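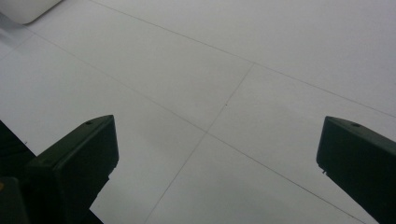 About Us

Hi, and welcome to Semdale Table Tennis! I run this club, I string together its league schedule, I answer its email (slowly, sorry) and on most evenings I'm also the person at the far end of the hall feeding balls to a ten-year-old who has just discovered sidespin and wants to put it on everything.

How we got going

I grew up playing on a folding table in my uncle's garage, with a net that sagged in the middle and a wall about four feet behind you, so you learned to take the ball early or you lost a knuckle. When I moved to Semdale there was tennis, there was squash, there was a very good bowling league, and there was no table tennis at all. I put a card up in the Clomora Street laundromat asking if anyone wanted a game. Three people called. One of them was better than me by a mile, and I've been trying to beat her ever since.

We played in a church basement for the first couple of winters, then moved to the Pakzad Building, where we still are. Ten tables, decent lights, a ceiling high enough for lobs (this matters more than you'd think, ask anyone who used to play in the basement). The club now has 214 members, and 53 of those are juniors.

What we do

Monday through Thursday evenings are club nights. You turn up, put your name on the board and play whoever's next. Games are to 11, best of five, and if there's a long line we drop it to best of three. Please don't argue with the board!

The Zondach League is our in-house competition and it runs in two seasons, fall and spring. There are six divisions, and the bottom one is full of people who picked up a paddle last year, so don't let the word "league" scare you off. Last season we got through 293 league matches, and I entered every score by hand into a spreadsheet that I'm told should have been retired long ago. I like my spreadsheet.

Juniors train on Saturday mornings. We do footwork first, which they hate, and then multiball, which they love, and then a round of king of the table that gets louder every week. Kids from eight up are welcome, and we have paddles to lend, so please hold off on buying one until they've been a few times. The cheap ones with the smooth, shiny rubber don't grip the ball and it's miserable trying to learn a topspin serve with one.

Coaching

I hold a coaching certificate and so do two of our Division One players. We do one-on-one lessons by the hour or small groups of up to four. I'm a close-to-the-table blocker by nature, so if you want to learn to loop from way back, I'll happily pass you on to somebody with longer arms and better knees. If you play with long pimples, come and see me anyway, because I need the practice.

The big rally

People still bring this up, so I may as well put it here. At our open day on 09/06/2018 two of our members kept a single rally going for 2,501 shots. We had stopped every other table by the end and the whole hall was counting out loud. It ended on a net cord. I was more upset than they were.

Coming along

Your first two visits are free. Wear shoes with non-marking soles and a shirt that isn't white if you're playing league (we use white balls). Doors open at 6:30 on club nights, and there's parking behind the building, off Clomora Street. If the front door's locked, knock hard, as it gets noisy in there.

Membership forms are at the front desk, or email the club and I'll send you one.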